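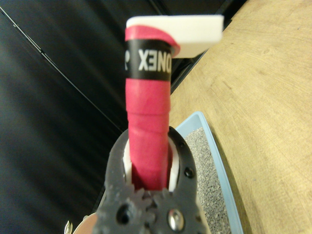 Pinkish-red grip tape on an upright handle.

How to Regrip a Racket Without Saying Anything You'll Regret

My first regrip took most of an evening and came out looking like a bandaged ankle. Meifang Tang, who strings for half the club players in Cokdale, looked it over and asked if I had been in a hurry. I had not been in a hurry.

You need a roll of overgrip, scissors, and the strip of finishing tape that comes in the packet and vanishes the moment you open it. Stick it to the edge of the table now.

1. Peel off the old overgrip from the top down. If it leaves crumbs, wipe the handle with a barely damp cloth and let it dry. Go and have a coffee.

2. Find the tapered end of the new roll. Pull the plastic film off the face as you go, not all at once, unless you like wearing it.

3. Start at the butt cap with the tapered end and make one full turn on the spot. Right-handers usually wrap so the edges don't catch on the palm, and left-handers go the other way. The packet says this in very small type.
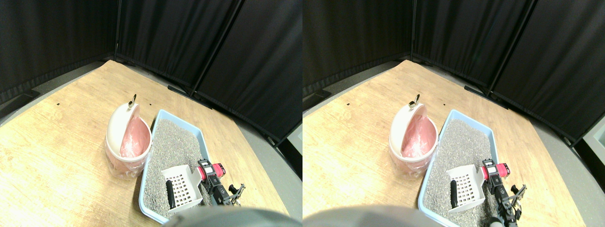 4. Now work upward, turning the handle with one hand and keeping a steady pull with the other. Overlap each turn by a sliver. More overlap makes a fatter handle, which you may want. I have been told I don't.

5. If a wrinkle shows up, back up two turns and redo them. It will not flatten out later. I gave mine all of October.

6. At the top, cut the grip on a slant so the last turn ends level, then close it off with the finishing tape. It's still on the edge of the table — or it's on your elbow.

Change the grip when it goes shiny or starts to slip. Konrad Kälin claims he has never changed his, and having shaken hands with him after a match, I believe it.

220 shares | 6 comments
Contact | © Cokdale Racket Notes | Back to top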